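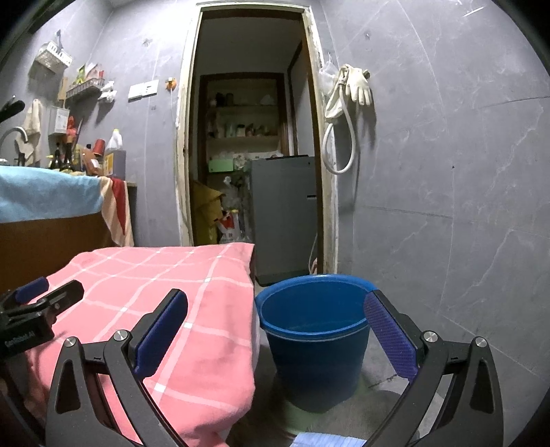

Enavex opens its price books on asthma inhalers

Stestholm, 2026-04-01

I've been running the patient desk at Enavex for six years, and if there's one question I get more than any other, it's this: why does my inhaler cost more this month than it did last month? I've never had a great answer. Starting in May, I'll have a better one, and I'm pretty happy to be the person telling you about it.

We're putting the list price of all 47 of our respiratory products online, along with what we take in after rebates and discounts. Every price change going back 6 years will be there too. You won't need a login, and you won't have to give us your email (I fought for that one!). If your pharmacy quotes you something very different from what you see on the page, there's a number to call, and my team picks up.

We're also putting a cap on what uninsured patients pay for our Skamach rescue inhaler. You'll sign up once at the pharmacy counter, with a one-page form. The old form was eight pages long and asked for two pay stubs, and I can tell you from the phones that plenty of people gave up halfway through it.

Now, I know how this can sound coming from a drug company. We raised the price of Skamach four times before we got here, and people were angry, and they wrote to us. I read 819 of those letters and emails myself last year. Some were very polite. Some were not - and I kept a few of those pinned over my desk while we worked on this. The price history page shows all four increases with the dates, and we haven't tucked them away in a footnote.

The Abubakar Clinic Network is helping us get the word out. Its 300 clinics will have the new form at the front desk, in English and Spanish, and staff there can fill it out with you if that's easier. Clinics outside the network can order forms from us at no charge.

A few things we haven't settled yet. The cap doesn't cover our daily controller inhalers, and I'd like it to. We're also still working out how refunds will go for people who paid full price in the weeks before the start date - so please hang on to your receipts.

Reporters and patient groups can reach me through the Enavex press office in Stestholm.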